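Staff Diary > Packing and Dispatch > June

Reading time: 4 min

Today I started early, at half past six, because the carrier now comes at four in the afternoon and not at five. I still do not like this change. We lose one hour, and it is the hour in which I usually repair the mistakes of the morning.

The new cartons from Prokopenko arrived. I ordered 2000 and they came on four pallets, well wrapped, but one pallet had the smaller size. I telephoned and a polite man told me that the smaller size was on my order. I looked, and he was right. I had copied the line from the old order in winter and did not change the code. So now we have many small cartons, and I must find something to put in them. Hina Malik thinks that the tea samples for Dandham could go inside, two bags in each. I will try it tomorrow with paper filling.

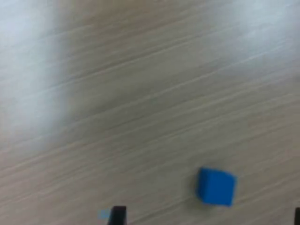
Inese Baranauskienė
Packing and Dispatch Coordinator, Trovari

After the coffee break we spoke again about the glass jars. Last month three parcels came back with broken jars, all three to the same region. Adeel Mohmand says the problem is the tape. When it is put on in the cold part of the hall it does not hold well, the bottom opens a little and the jar moves. I believed it was the filling. We packed one parcel his way, with the tape kept in the office overnight, and one my way, with double filling, and we dropped both from the height of my shoulder on all corners. Both survived, so we know nothing new, but we had a good time. Next time we will use a heavier jar.

I had also a long call with Pierina Tedesco from Jirine about the extra charge for parcels over 20 kilos. She explained to me that it is counted for each parcel and not for the shipment. I asked her to write this in an email, because on the telephone I understand the words but later I am not sure of them. The email came before lunch. We have 35 customers who regularly order over this weight, and I made a list of them to see which orders can be divided in two.

The carrier came at ten minutes before four. We were not ready, and two parcels stayed here until tomorrow. I wrote to both customers and apologized.

In the evening my feet hurt. I must ask for a second rubber mat for the place near the scale.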